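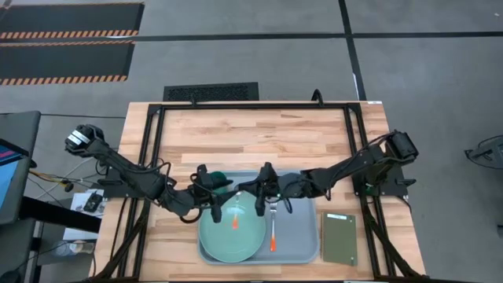
Ellitis Lunch Set, from Wurketine

I wanted a table set I could hand to a five-year-old or a tired grown-up and not worry, so we made one! The set has a shallow tray with rounded corners, a big round plate, a cup and a fork, and you can mix the colors any way you like (I keep changing my mind about mine). The tray holds a full place setting, so you carry everything over in one trip.

Orders of 8 sets or more ship free from our Novilbridge shop. Cafes and schools, write to me first if you need 200 or more, and I'll work out a price with you.

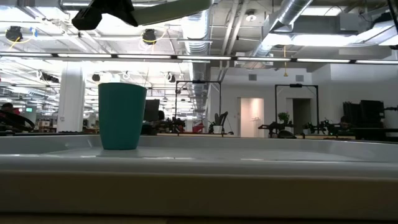 Cups are also sold one at a time, because they're always the first thing to go missing at my house. They come in the same colors as the rest of the set, plus teal. I love the teal one on a plain white tabletop, and the matte sides and wider rim give it a nice simple shape. If you already own our older Cifuentes plates, the cups go with those too. Add as many as you want at checkout!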